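Out with the gray bins at Geltow Hall
Print this story | E-mail this story
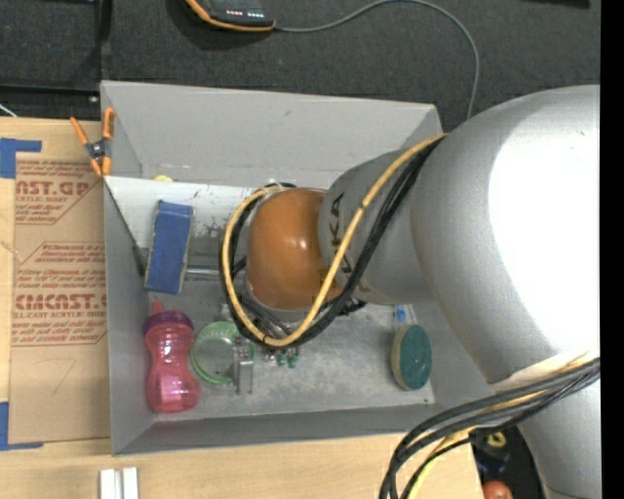
A blue box and a pink bottle in one of the gray bins.

I have a soft spot for a swap table, so I was at Geltow Hall in September well before the doors opened (coffee in hand, bag under my arm), and I still wasn't first in line! The household swap is back for its second season, and it's bigger than I remember it.

The idea hasn't changed. You bring in small things you don't need anymore, they get sorted into bins, and you take home whatever catches your eye. Boxes with worn edges are fine, and so are half-forgotten bottles from the back of the bathroom cabinet, as long as the cap closes. The tally sheet by the door said 1082 items had come in last season. This time it's already up to 2177, and there are still 2 swaps left to go.

I went for a colander and came home with a cake tin, three picture hooks and a jigsaw puzzle I'm pretty sure I gave away last spring. My neighbor did better and got a reading lamp.

Wallner Hardware on Gisitz Street is lending another 200 bins for the October swap, so there should be more room to dig around without bumping elbows. Doors open at 9 a.m. Please leave glass jars at home, the shelf for those is full. Paint and batteries can't be taken either.

Last updated: September, 4:15 p.m.

Contact the Geltow news desk | Copyright Geltow Community Pages | Back to top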